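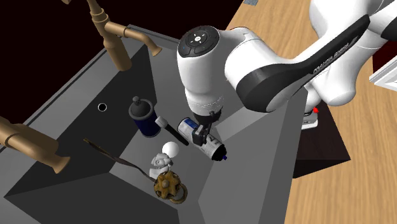

I bought the Penry plug-in supply for the two small cameras I have over the side gate, and I've lived with it since August. The claim on the box is a steady 12 volts whatever comes out of the wall. I've read that on a lot of boxes, so I put a meter on it before I let it near a camera.

With nothing connected it read a shade over 12. Fair enough, most do. With both cameras running and their night lights on it dropped slightly and stayed there, and it was still there after an evening's use. My old Trirnano, the heavy sort with a transformer in it, wanders all over the place when the lights cut in.

So it does the main job. I have doubts about the rest.

The leaflet says "surge protected" and leaves it at that. There's no figure given and no mention of what happens afterwards, whether it resets or you throw it away. I wrote to Dritetti, who sell it, and got a polite reply from Francine Grewal that repeated the leaflet. I've no safe way of testing it at home and I wouldn't pay extra for it.

The lead is 2 metres. Anyone fitting a camera under the eaves will need an extension, and the longer the run of thin cable, the less voltage reaches the far end. I lost enough over a 20 metre run that one camera kept restarting after dark. Thicker cable cured it, at my expense. The leaflet could have spared a line for that.

The plug is also a snug fit on one camera and sloppy on the other. Berwyn Hughes has the same supply on a board camera in his workshop and says his has been solid, though his is screwed to a terminal block, so the plug doesn't come into it.

It runs warm, without any smell or buzz. The little green light is far too bright for a hallway and now has tape over it.

At £22 it's dearer than the Grorkdale, which I haven't tried. I'm keeping mine, but I'd want a longer lead and a proper surge rating before I bought a second.

3 out of 5

September 2020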